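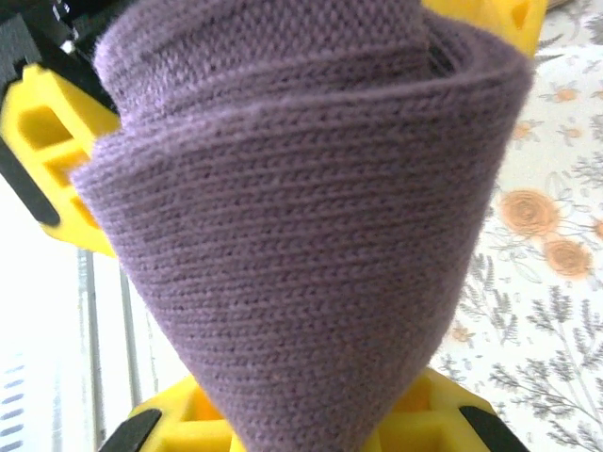 Re: [flollimberg-knit] Tension drift after needle bed swap

On Friday, Halfdan Kragh wrote:
> After the bed swap on the Ravex, stitch length comes out 3
> percent long on the left side. Same yarn, same program.
> Carriage counter reads 2,203. Should I redo the cam offsets?

Leave the cams alone for now. Check the takedown weights first. The Narnetti manual gives one value for both sides, but that assumes the old comb. With the new one, move a weight outward on the left and knit a 30 row swatch in plain stockinette. Let it rest overnight before measuring.

If it's still long, post the offset table from the controller, all 3 pages. The Tsuji export drops the last column, so use the text dump.

Arnar Hviid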